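打印本页 | 用电子邮件转发

恐袭新闻，我们是不是看得太快了

我有个坏习惯，早上刷牙的时候看手机推送。五月里有一天，屏幕上跳出来一条：某地集市爆炸，死亡人数待核实，某组织宣称负责。我看完，漱口，接着看下一条，是天气。走到楼下我才回过味来，刚才那条我连地名都没记住。 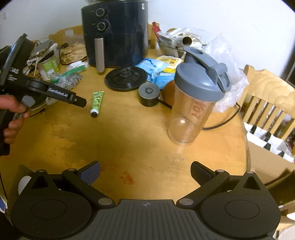 胡贝特·斯滕皮恩（Hubert Stępień）
专栏作者
2020年8月6日

这事让我别扭了好一阵子。我年轻时在一家小报的国际版干过，夜班，专门处理电讯稿。那时候编爆炸新闻有个套路：第一句写死了多少人，第二句写谁认领，第三句写“如获证实”。套路没什么错，赶时间嘛，读者也确实想先知道这些。可我现在越来越觉得，第二句来得太早了。

你想想看，搞袭击的人图什么？很大程度上就图这第二句。他们发一份声明，措辞夸张，真假难辨，我们呢，几分钟之内就替他们翻译成各种语言，送到几百万人的早饭桌上。有时候认领的根本不是动手的那一拨，过两天更正了，更正登在哪儿？反正我刷牙的时候没看到过。

我的老同事莱赫·格沃瓦茨基（Lech Głowacki）不同意我。我们为这个在电话里吵了大半个晚上（他嗓门大，我把手机搁在桌上听都行）。他说，你不写，别人会写，读者转头就去看没人把关的频道，那不是更糟？再说谁干的本来就是新闻的一部分，藏着掖着，谣言就来了。他还翻旧账，说我当年值班时有一回为了等核实，把一条稿子压了两个小时，结果全城就我们没有。
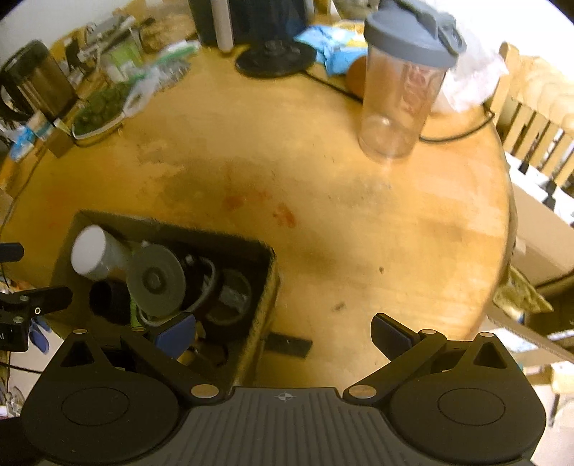
这笔账我认。那晚我被主编骂得不轻，稿子最后也只在第6版占了个豆腐块，12行。但我到今天还是觉得压得对，因为最先传来的那个数字是65人遇难，后来证明错得离谱。莱赫说那是运气。也许吧！

我没说要封锁消息，也没说不许提那些组织的名字。我只是希望顺序能换一换：先讲清楚哪里、什么人在那儿、医院还缺什么，认领的事往后放，放到有第二个独立来源的时候再写，写的时候就老老实实写“他们自称”。标题里尤其别用他们给自己起的那些威风名号，看着跟电影海报似的，何必呢。

还有远近的问题。同样的爆炸，出在我们坐火车能到的城市，我们能连看一个星期，遇难者叫什么、养没养狗都知道；出在远一点的地方，就剩一个数字，第二天连数字也没了。编辑会说读者不关心。可读者从来没见过那些人的名字，叫他怎么关心？

莱赫昨天又打来，说他看了我这篇的草稿，还是不同意，要写一篇反驳。我让他写，写完我先看一遍。

打印本页 | 用电子邮件转发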